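Home Reports Geography Year 9 Back to list

Tetura: A Regional Profile
Student project report, Geography and Society

Introduction

Tetura is an inland district made up of one large valley and the hills on either side of it. The chief town is Dindari, which sits where the Flullel River leaves the hills and begins to slow down. I chose Tetura for my regional profile because my grandparents farmed there and I had already spent a few school holidays in the area. The report covers location, landforms, climate, settlement, work and transport. I used the district atlas, the council's rate maps, two local histories from the Dindari library and my own notes from a visit in April.

Location and boundaries

The district is longer than it is wide. Its northern boundary follows the top of the Sinaga Range. The southern boundary is a surveyed line, straight on the map, which takes no notice of creeks or fences. To the east the Flullel River is the boundary for most of its length, until it bends west and the line leaves it. The western side is marked by the old stock route, now a gravel road. The distance from the northern boundary to the southern one by the main road is 91 kilometres.

Landforms and water

There are three main types of country. The Sinaga Range in the north is steep, with thin stony soil, and most of it is still forest. South of the range are low rounded hills that were cleared for grazing. The rest is river flat, with dark soil that cracks in summer and is hard to walk on after rain.

The Flullel is the only river that runs all year. It has 4 named creeks feeding it inside the district, and all of them come down from the Sinaga side. The local histories say the river moved its course at least once before the town was surveyed, and the old bed can still be followed as a line of shallow lagoons behind the showground. I walked along part of it. Reeds grow in the deeper parts and the rest is used for cattle.

Climate

Summers are hot and mostly dry, and the winters are cool with frost on the flats. The range gets more rain than the valley. I was not able to find a full set of rainfall records for Dindari, as the station was moved and there is a gap in the readings. For this reason I have not included a climate graph, although the task sheet asked for one. January is generally the driest month according to the people I spoke to, but I could not check this against records.

Settlement

Dindari began as a river crossing. The first building was an inn, and a store and a blacksmith came after it. The streets near the river are narrow and do not line up with the later ones, which were laid out in a grid once the railway arrived. You can see the change at the post office corner, where the road kinks for no obvious reason.

Apart from Dindari there are 3 villages. Each has a hall and a tennis court, and one still has a school. Many of the houses on the hill farms are empty or used on weekends.

Work and industry

Grazing was the main work for a long time, first sheep and then mostly beef cattle. The river flats grow lucerne and some vegetables. There was a sawmill at the foot of the range until the state forest was closed to logging, and a butter factory in Dindari, which is now a shop and workshop space. The old factory labour force had to look for other work, and a number of families moved away. The council is now the largest employer, followed by the hospital.
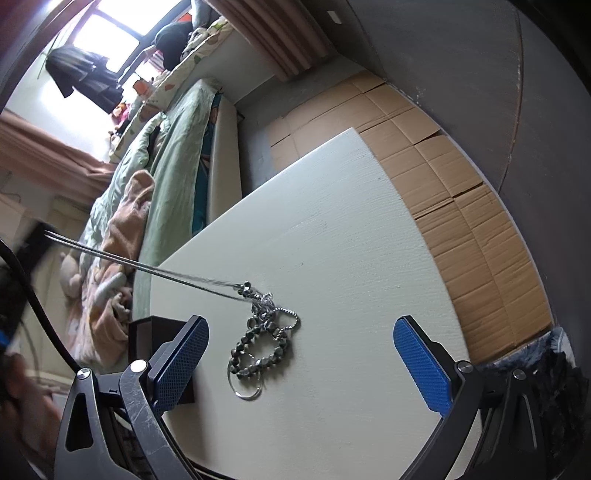

Tourism is small but it has grown. Visitors come for the walking tracks on the Sinaga Range and the swimming hole below the weir. The campground has sites for 100 people, and it was full when I was there over the Easter break. The café owners I talked to said trade drops off sharply in winter, and two of the places in the main street close on weekdays until the weather warms up.

Transport

The railway no longer carries passengers. Grain and stock go out by truck on the main road, which crosses the Flullel on a two-lane bridge at Dindari. The older timber bridge beside it is kept for walkers and bikes. There is a coach to the coast each morning and a return service at night. The villages have no public transport apart from the school bus.

Problems with the project

My field sketch of the lagoons was done from one side only, so the shapes on the far bank are a guess. The two histories disagree on when the inn burned down, and I left the year out. My base map was an older edition and does not show the new subdivision on the eastern side of town.

Findings

The river explains most of where people live in Tetura, and the range explains where they do not. The railway changed the layout of Dindari but had little effect on the villages, which were too far from the line. If I did the project again I would go in winter as well, and ask the council for the missing rainfall readings before starting.

Filed under: Places and Regions, Student Work

Contact the school library | Copyright remains with student authors | Back to top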